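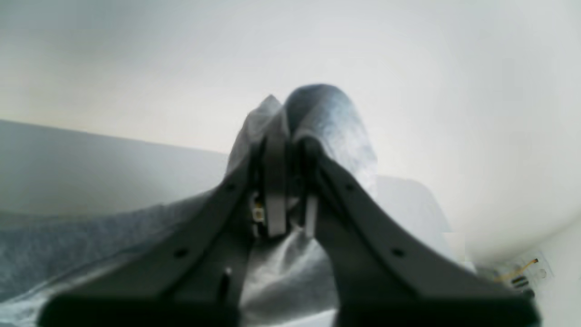

April, shop notebook, mid-drive cargo build (Leka frame, Drinalel motor)

Range run repeated after the controller swap. Same loop out past Flollbridge and back, same tires, assist level 3 throughout. Pack came off the charger at full voltage, rested an hour before start. Odometer read 1,086 at the bench.

Result: 56 km to cutoff. Previous controller gave less on the same loop, but I had the wind wrong that day, so not treating it as a clean comparison.

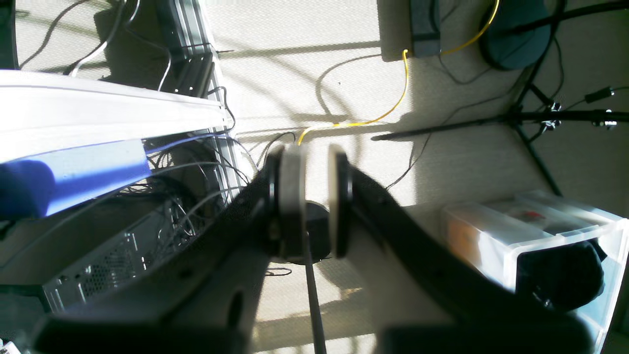
Motor case peaked at 113 F on the long climb, read at the top with the contact probe. Well under the limit set in the firmware. No foldback in the log.

Chain drops twice under load when shifting from the third to the fourth cog. Jocelyn Dumlao checked chainline and found the ring sitting too far outboard. Spacer is out, not yet ridden.

Torque arm bolt backed off again. Cleaned the threads, blue threadlocker, retorqued to 10 Nm. Paint mark across head and arm - check at next stop. 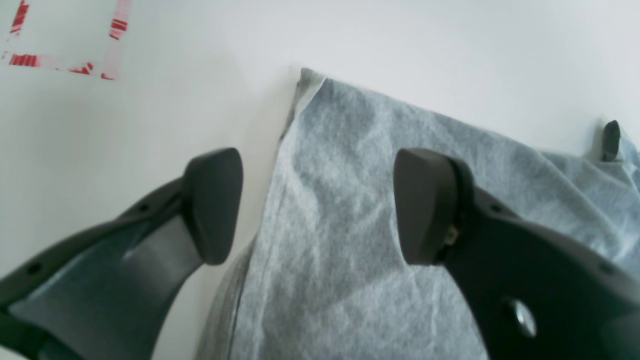 Gitivo display still shows speed low against GPS. Wheel circumference was left at the default. Tainá Moura will do a rollout with a rider on and enter the real number.

Still open: brake cutoff on the left lever is slow to release. Swap the sensor before blaming the wiring.
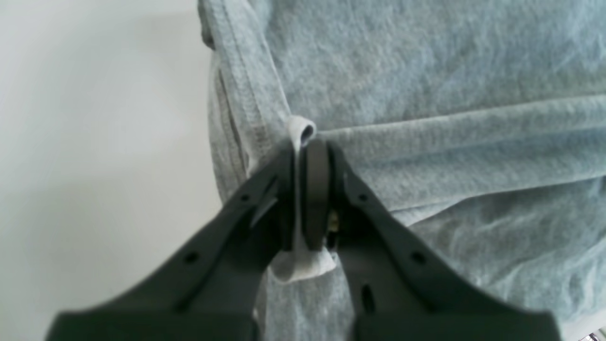

Does the pack need a rebalance before the next run?
Cell groups were within spec at the end of charge, so leave it and read them again at cutoff.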